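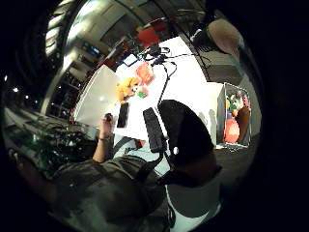 Subject: Re: [plidham-cruisers] Plidham to Nair by ferry, winter timetable
Date: 14/11/2020

> Has anyone worked out whether the Plidham boat still meets the
> afternoon coach to Nair? The Skasach site shows the new timetable
> but the coach page hasn't changed. I'm also trying to find out if
> a folding kayak counts as checked baggage or as deck freight. Last
> year I was charged for freight on the way out and nothing at all
> on the way back.
>
> We'd be travelling in the second week of December.

Two separate questions, so I'll take them in order.

**Connection.** The coach page is out of date. The PDF linked from the foot of the Skasach timetable page is the current one, and it has the afternoon coach leaving Nair Road 25 minutes after the ferry's scheduled arrival. It used to be 40. The coach is not held for the boat. The old PDF carried a note saying the driver would wait "where practicable" and that note has been removed.

Disembarkation for foot passengers is after the vehicle deck has cleared if the boat berths at the east ramp, and before it if she berths at the west. Berth allocation depends on the tide and is only posted on the morning of sailing. At the east ramp I would not rely on the 25 minutes with checked baggage. With carry-on only it is feasible, as the coach stop is at the terminal gate and not up in the town.

If you miss it, the next coach is the evening one, which runs to Nair via Plorneleo and takes 80 minutes longer. It does not run on Sundays. There is a taxi rank at the terminal but you need to book ahead in winter.

The morning sailing avoids the problem. It gets in well before the midday coach, and the fare is the same on both sailings outside the school holidays. Check the dates on that, as the holiday fare period begins partway through December and the return leg is priced separately from the outbound.

**Kayak.** The rule is in section 2 of the conditions of carriage. A folding or inflatable craft is checked baggage if it is packed in a closed bag, the bag is under 25 kg, and no side is longer than 150 cm. Anything over on either measure is deck freight. Paddles strapped to the outside are included in the measurement, and I suspect that is what caught you on the way out. Two-piece paddles inside the bag solve it. Four-piece are easier again.

Deck freight has to be lodged 80 minutes before departure. Checked baggage closes at 30. If there is any doubt about which you have, turn up for the earlier cut-off, because the scales are at the freight counter and they won't relabel a bag after freight has closed.

Stoves can go in checked baggage if empty. Gas canisters and liquid fuel are refused in any form. The hardware store in Nair stocks screw-thread canisters but was out of the small size when I last rang.

**Booking.** The web form still drops the baggage selection if you go back a page to change the date. Look at the confirmation email before you pay. The code for one checked item in excess is 969, and if it isn't on the second line you have booked without it. The phone line can add it afterwards at the counter rate, not the web rate.

I haven't checked the return coach from Nair against the new PDF. If someone has travelled in that direction since the timetable changed, please post the arrival time at the terminal.

--
To unsubscribe, send a blank message with "unsubscribe" in the subject line.
Please trim quoted text when replying.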